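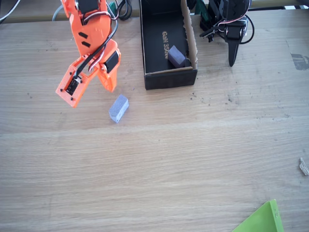

*Figure 1. Two-jawed orange gripper above the table.*

## 3. Sampling and Recall of Replacement Dates

The survey covered 626 households in the towns of Gravholm and Perine. Each household was asked when the sponge now at the kitchen sink was first used, when the one before it was thrown out, and what the discarded sponge was used for afterward, if anything. The respondent was the adult who had most recently washed dishes by hand. In shared apartments this rule sometimes selected a person who had not bought the sponge and did not know its age. Such cases were kept, coded as "age unknown," and left out of the interval estimates in Section 4.

Replacement dates are poorly remembered. Respondents favored whole weeks and whole months, and answers of exactly one month were far more common than the neighboring values would suggest. We treated any answer given in months as an interval two weeks wide on each side, following the coding scheme drawn up by Abella and Esteban for the pilot. Answers given in days were taken as stated. Where a receipt was available, the purchase date was recorded separately and was not used to correct the stated date of first use, as many households buy sponges in packs and open them much later.

### 3.1 Diary subsample

A subsample of households kept a paper diary for 10 weeks. The diary had one line per week, with a box for "same sponge," a box for "new sponge," and space for a short reason. Diaries were collected by mail. Thirteen were returned with at least one week blank; a blank week was filled with "same sponge" only when the weeks on both sides carried that answer and no reason had been written between them.

The reasons were sorted by two coders (Agbeko and Tomoana) working separately. Smell, tearing, and visible staining were kept as separate codes. "Old" was kept as its own code even though it overlaps with the others, because respondents used the word without naming any fault. Disagreements were mostly over entries such as "gone soft," which one coder placed under tearing and the other under "old." These were moved to "old."

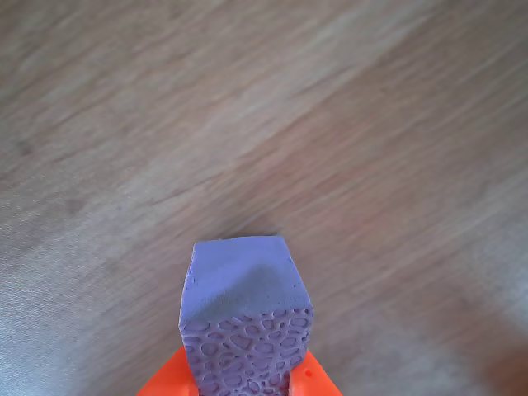

Page last changed: November 9, 2025

### 3.2 Second uses

A sponge that leaves the sink does not always leave the house. Second uses named by respondents included floors, shoes, bathtubs, bicycle frames, and garden pots. We counted a sponge as replaced on the day it stopped being used for dishes, whatever happened to it next. Under the other rule, which counts only disposal, intervals become longer and much more uneven, and households with a garage or yard stand apart from the rest. Results under both rules are given in Table 4.

Cutting a sponge in half raised a further problem. Some respondents cut every new sponge before use and reported each half as a new one. The Perine interviewers recorded halves as separate sponges from the start. The Gravholm interviewers did so only after the first week, and the earlier forms were recoded from the margin notes where these could be read. Forms with no usable note were assigned to whole sponges. The effect on the Gravholm median is small, but it runs in one direction, toward longer intervals, and should be kept in mind when the towns are compared.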